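Journal > Around the House > Galleries

The Great Bedroom Clear-Out, Part 2: Small Stuff, Boxes and the Bed

Posted in: tidying, bedrooms, gift boxes I refuse to throw away

So, part 2! If you read the first one you'll know I did the wardrobe in March and then lost all my energy for weeks (the coat hangers alone, my goodness). This time I wanted to tackle the little things. Every home has them, the bits that live on windowsills and nightstands and at the bottom of tote bags, and ours had spread to pretty much every flat surface in the apartment. 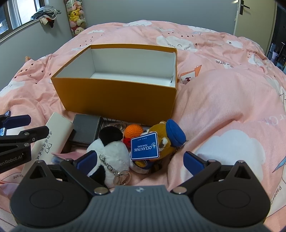

My method, if you can call it one, is to do all of it on the bed. I know people swear by the dining table or the floor, and Eilidh MacRitchie next door uses an ironing board, which I have tried and cannot recommend if you own anything round. The bed is better. It's soft, so nothing chips when you drop it, and it's big, and best of all you have to finish before you can go to sleep. I've never once gone to bed on top of a pile of chargers, though I did come close in the Plustbridge apartment.

The pink duvet has been getting compliments ever since I put it in a post last year, so let me answer everybody at once. Yes, it's the one with the clouds and the cat faces and the paper cranes, with "Crane" written all over it in different directions. I bought it from a little bedding store in Skarinville called Dovhaniuk, which has a website that works on some days and a phone line that works on the others. It came out of the clearance bin with only one pillowcase, so the other pillow wears plain white. It washes beautifully. It also wrinkles the second you look at it, and I stopped ironing duvet covers in my twenties, so there you go.

Now, boxes. The orange cardboard one is my favorite of the whole collection. White on the inside, a nice plain orange on the outside, and longer than it is tall, so you can see everything in it without digging. That last part matters more than I ever would have guessed. My old system was a deep basket, and whatever went in first was never seen again. I found a library card in the bottom of it from a town I moved away from years ago!

I leave the lid off while I'm sorting. Orysia Kravchuk (who taught me to pack a suitcase properly, and whom I will be thanking until the end of my days) says to put the lid under the box while you work so you can't lose it. I forget every time and then spend ten minutes lifting up pillows.

The rule for this round was that anything going in the box had to be smaller than my hand or flatter than a paperback. Cases are fine. Cards and booklets are fine too, and they go in last, standing up along the side, where they take up no room at all. Anything tube-shaped goes in lengthwise along the long wall. I spent a silly amount of time working that out the first time around, and now I do it without thinking.

The panda is another matter. I have a soft spot for small plush toys and I'm not going to pretend otherwise. Vitalii Zinchenko, who read part 1 and sent me a very long email about it, thinks soft toys ought to have a box of their own, "or else they become padding." I see his point! But I rather like padding. If you tuck a plush in last it holds everything else still when you slide the box onto a shelf, and it's the first thing you see when you lift the lid, which cheers me up no end.

A few things I learned this time, in no order at all:

Put the trash bag on the doorknob. Mine was on the floor for the first hour and I kept stepping in it.

Don't read the booklets. I mean it. I sat down to flick through one and the next time I looked up it was 20 past four and my tea had a skin on it.

Cables get their own evening. I moved every cable I came across into a shopping bag and shut it in the closet, and that will be part 3, if I live.

Label the short end of the box, never the lid, or you'll be pulling the whole stack down to see what's what. I use a strip of masking tape and a pencil. Ebuka Eze wrote in to say he takes a photo of what's inside each box and tapes it to the end, and I love the idea, but I'd never get around to printing them.

For those of you who like to know what things cost, I've spent 60 dollars on this whole project so far, and nearly all of that was shelf brackets for the alcove. The boxes were free, every last one, saved from presents and deliveries. I did look at the matching storage sets in the Lonness catalog, and they're gorgeous, and the set I wanted was 264 dollars before shipping. For boxes! I closed the catalog and went and made toast.

The shelf itself is up and level (thank you, Illia Kravets, for the loan of the drill and for not laughing). It's deep enough for two rows, but I'm only using the front one, having learned my lesson with the basket.

Comments are open again after the spam trouble. I'd love to hear where you all do your sorting, and if anyone has found the pillowcase that goes with the crane duvet, please, please write to me. I'll pay the postage and throw in a jar of plum jam.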